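Week 4: Glazes, or Why Your Bowl Has Freckles

Reading for next time: Horrocks, chapter 2, and the handout by Mỹ Doãn on kiln schedules. Both are short. One of them is interesting.

A glaze is a thin coat of glass melted onto clay. Everything else this week is a footnote to that sentence, and most of the footnotes are about what goes wrong.

What's in it

Silica makes the glass. On its own it melts at a temperature that would also ruin your kiln, so we add a flux to bring that down. Alumina keeps the melt stiff enough to stay on the pot. Leave it out and the glaze runs down the wall, onto the shelf, and into your semester grade.

Fit

Clay and glaze both shrink as they cool, and they don't consult each other first. If the glaze shrinks more than the clay, it is stretched and cracks into a fine net. This is crazing. Sold on purpose, it is called crackle and costs more. If the glaze shrinks less, it gets squeezed, and can flake off at rims and edges. This is shivering, and it has no flattering name.

A little squeeze is good. Slightly compressed glaze makes a stronger plate.

Shiny or matte

A gloss glaze cools to a smooth surface and bounces light back in one direction. A matte surface scatters it. Some mattes are full of tiny crystals grown during slow cooling. Others are plain gloss glazes that weren't fired hot enough, and these are the ones people bring me and describe as "satin."

Raised lines and sharp rims are a fair test of any glaze. A runny one thins on the high spots and pools in the low ones. Decide whether you want that before you carve for three hours.

The notebook

Write down every test tile: recipe, thickness, shelf, cone. Hwa-young Oh's notebook from last year has 702 entries and is on reserve at the desk. Matúš Šimko's has 12, one of which reads "nice, do again." We have not been able to.

Tiles are due before the July firing.
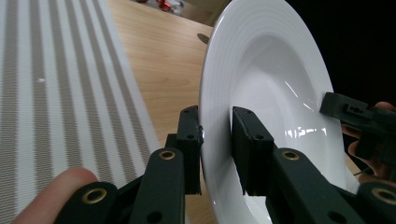 Fig. 1. Gloss glaze on a white ceramic plate with fine raised rings around the rim.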